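4. Findings: the life of the open box

4.1 Things on their way somewhere else

We went into the Wandden study expecting to write about cupboards. Our 95 households, spread between the old terraces of Lallov and the newer flats at Kincaid, had been asked to keep a diary of where they put things down over 21 days, and we had built our coding scheme around fixed storage: wardrobes, shelves, drawers, the space under the stairs. Within the first batch of diaries it was clear that the scheme was too small. People kept writing about trays, tubs, crates and boxes without lids, and they wrote about them with real feeling. One Lallov diary gave most of a page to a box that had started life holding shoe polish and now held "whatever is going upstairs next". We were delighted, and we rewrote the scheme.

The open box matters so much because it sits between two kinds of order. A drawer says that an item has arrived. A box in the hall says that it is still travelling, and that somebody has promised to see it home. Diary writers used the language of journeys quite freely: things were "waiting", "parked", "going up" or "on their way out". The container was the vehicle, and it could be lifted and carried at any time, contents and all. Several writers told us that a lid would spoil it, as a closed box stops asking to be dealt with.

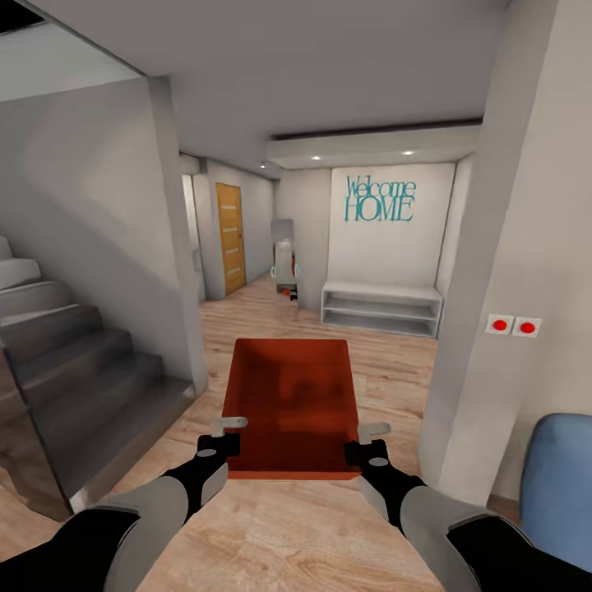 Figure 3. Open red-orange box held above a wooden floor in the entry hall of a home.

The hall was by far the liveliest place in the diaries. It is also the place that housing research has tended to pass over, treating it as a way through to the rooms where life is thought to happen. Our writers disagreed strongly. For them the hall was where the outside was sorted from the inside, often in a great hurry, with a coat half off and a phone ringing. Post, gloves, library books, a neighbour's parcel and a child's recorder all had to be put somewhere at once, and the open box took them in without asking any questions. We came to think of it as a very patient piece of furniture.

Colour came up more than we had guessed it would. We had not asked about it, and yet people named the colour of the box before they named its size or what it was made of. Bright boxes were said to be easier to find and harder to ignore. In one Kincaid flat a yellow tub had been brought in to replace a beige one, and the diary reports that the household began to empty it more often. We would not build a theory on one tub, but we do think there is a lovely small study waiting to be done on it.

4.2 Boxes on the floor

Diary writers drew a sharp line between boxes on furniture and boxes on the floor. A box on a table was in use. A box on the floor was a job, and it carried a faint sense of guilt that grew the longer it stayed. Entries from the second half of the diary period are full of it. "Still there," wrote one person, under an entry that consisted only of the words "the box".

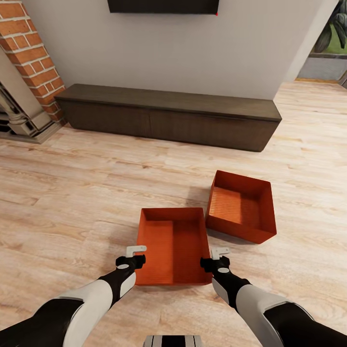 Floors also allowed boxes to multiply. Once one had been put down, a second was easily set near it, and the pair quickly took on separate meanings that visitors could not possibly have guessed. In Lallov we read of a household where one tray was for things to mend and its twin, bought on the same day, was for things that had been mended and had yet to go back. Everybody in the family could tell them apart. The diary keeper could not explain how, and thought it a strange thing to be asked.

We find this knowledge fascinating. It is hardly ever spoken aloud, it is never written down, and it is shared by people who may disagree loudly about the washing-up. When we asked during follow-up visits how a new lodger or a visiting grandparent would learn the system, the usual answer was that they would get it wrong for a while. Getting it wrong seemed to be the whole method of teaching. An item in the wrong tray was moved to the right one, mostly in silence, and sooner or later the newcomer stopped making the mistake.

The type of home made some difference. In the Lallov terraces, with their narrow halls, floor boxes were pushed tight against the wall and moved every time a bicycle came through. At Kincaid, where the front door tends to open straight into a shared living space, they drifted. A box might spend the morning beside the sofa and the evening by the kitchen door, and the diaries follow it around as if it were a cat.

4.3 Surfaces that collect

Any flat surface within reach of the door did some of the same work as a box, though less well. Low cabinets, window sills and the tops of radiators all gathered objects, and the trouble, as writers saw it, was that a surface has no edge to tell you when it is full. A tray solves that neatly. Several households had put a tray on top of a cabinet for exactly this purpose, and they were rather proud of it.

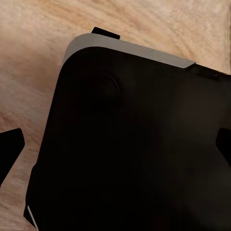
Large, dark or awkward objects were a different matter. They did not fit in any box and so they had no travelling status at all. Suitcases, amplifiers, sewing machines in their cases and other heavy things tended to be put down once and then worked around, and after a few days they dropped out of the diaries altogether. On follow-up visits we would sometimes see one standing in plain view and ask about it, and the owner would look at it with honest surprise. We have called these "settled" objects in our coding, and they deserve far more attention than we can give them in a single paper.

The Plamora pilot, which we ran in August with a much shorter diary, had missed settled objects completely. That is easy to understand now. People record what they move, so a diary of movement will always be thin on whatever stays still. For the main study we added 4 prompts asking about things that had not been touched, and the answers to them were among the richest we received.

4.4 The appeal of bare space

We close this section with the places where nothing was kept. Nearly every home had one, and it was often defended with some force. It might be a stretch of hall wall, a corner of the garage or the patch of floor in front of the boiler. Asked to explain, people spoke of needing room to turn round, or somewhere for the eye to rest.

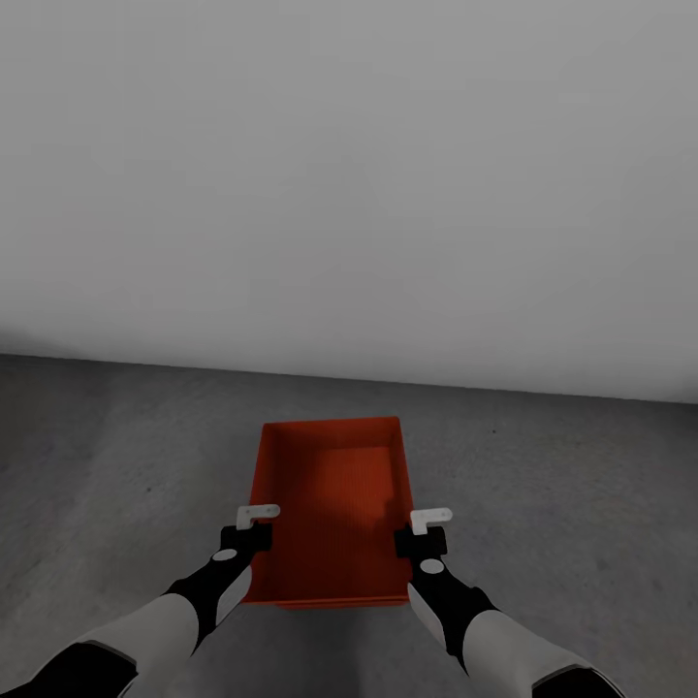 Bare space took work. Writers described picking up bags that guests had left there, and refusing the offer of a perfectly good bookcase that would have fitted. In 3 homes the bare patch was the only part of the house that all members agreed about, and they told us so with great cheer. Whether such places survive the arrival of a baby or the return of a grown-up child is something our diaries were too brief to show, and we take it up again in Section 5 using the longer interviews from Kincaid.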